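Keys back by 2. That was the whole text. No hello, no please, just keys back by 2, and the Rolora logo under it like a little stamp.

She'd read it with a toothbrush in her mouth. Then she'd read it again. She had thought Friday. She had told everybody Friday.

So. Shoes off, floor first. No, kitchen first, then floor. No. If you do the floor first you only walk on it again. She knew that, her mother had yelled that at her through an entire childhood, and still she was standing there with the bucket filled and the purple cloth in it, doing the floor first.

The tiles were the problem. Who puts white tiles in a kitchen. Shiny white, you could see a single hair from the hallway. Up to the strip of gray marble it was all hers to clean and past the strip it was also hers to clean, but the marble at least hid things. Good old marble. Veins all over it. You could lose a whole lentil in there.

She got as far as the tall gray door and stopped, because that was where the water had already gone the color of dishwater, and she had a thought. The thought was the cupboard. She hadn't done the cupboard.

The cupboard in the corner had been full when she moved in. Somebody else's stuff, pushed to the back, and she'd pushed her own stuff in front of it and closed the door on it for two winters. Now her stuff was in the van box, the one marked JARKICO SHOES 67, which had no shoes in it, and the other stuff was still there. Looking at her. A cookie cutter. A warranty card for a Sipos something, half chewed. A candle stuck to a saucer. And behind all of it, the black thing.

She pulled it out by its handles and held it up.
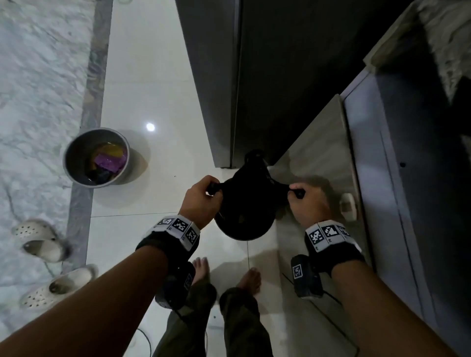

Two years she'd lived with it and never once had it in her hands. Lighter than she thought. She turned it toward the window, turned it back. It could go on a stove. It could go on a head, in an emergency. She thought about somebody buying it, new, carrying it home on the bus pleased with themselves. Somebody had a use for it once. They'd had a whole evening planned maybe.

The phone buzzed on the counter. Rolora again. *Pls confirm all items removed incl. previous tenants items.*

Well.

She confirmed with her thumb. Confirmed! Nothing was confirmed. It was ten past twelve, the bathroom hadn't been touched, there were 13 hooks to get off the back of the bedroom door and each one came with paint attached.

OK. Sort it fast. Cookie cutter, keep, why not. Candle, no. Warranty, no. Curtain rings, no. A jar with one olive pick in it, no. She lined up the no's on the counter and they made a sort of parade, and the black thing went at the end of it, then got moved to the front, then onto the windowsill by itself.

She wasn't going to be sentimental about it. It wasn't even hers. But she'd been the previous tenant of four different places now and she knew what she'd left in them. The blue lamp in Bivgate. A good coat in Bivgate too, on the hook behind the door, she'd gotten as far as the train before she remembered, and it was February, and she'd ridden the whole way with her arms wrapped around herself. For years after that she'd wondered who had the coat. If they'd found the button in the pocket and put two and two together.

Probably it went in a bag. Of course it went in a bag. Somebody like her with a text like that one had come along and had an hour and fifty minutes.

The roll was under the sink. She tore one off, tore it crooked, tore another. You know how they stick. She rubbed the edge between her fingers and blew on it and swore at it, rubbed the other end, which was the right end, and shook it hard so it cracked like a sail, and got the mouth of it wide.
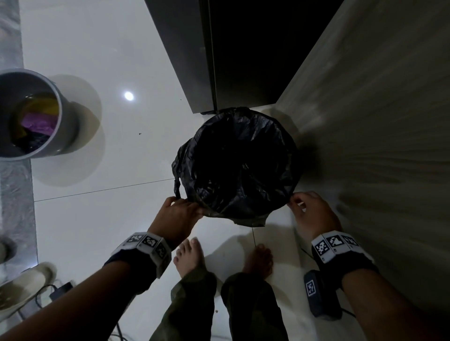
Candle. Saucer, since it was never coming off the candle. Warranty card, rings, jar. The stale crackers. The sponge she had been using since God knows when. It went quick once it started, it always does, the bag getting that bit of weight in the bottom that makes you want to feed it. Menus. A dead battery, no, take that out, you can't put those in. She took it out and put it in her pocket where it would go through the wash next week.

Then the windowsill.

She stood there longer then she had time for. Her feet were cold. Out on the street a truck was backing up, beeping, backing up, and she thought, if that's my van he's early, and it wasn't, it was the recycling.

She could write a note. *Works fine, I think.* But the text had said all items, incl. And the next one would come in with boxes up to the chin and see it sitting there and do just what she'd done, shove it to the back, shut the door. Two more years in the dark for the poor thing.

12:31.

She took the dish towel, the last clean one, and rolled the black thing up in it, and it wouldn't go in the shoe box, so she took the kettle out of the shoe box. Then it went. Kettle on top, cord hanging out. She pressed the flaps down and they came up again. Tape. Where was the tape. The tape was in the bottom of the box.

Fine. No tape.

She tied the bag in a double knot and set it past the marble strip so she'd trip on it and remember. Then down on her knees with the purple cloth, backwards this time, from the gray door out toward the hall, the way her mother had said. Wiping out her own footprints one at a time. She talked to the floor a little. She told it to hurry up and dry.

Bathroom next, then the hooks. At twenty to two she was on the stairs with the box on her hip and the bag in her fist and the keys in her teeth, still barefoot, and had to go back up for her shoes.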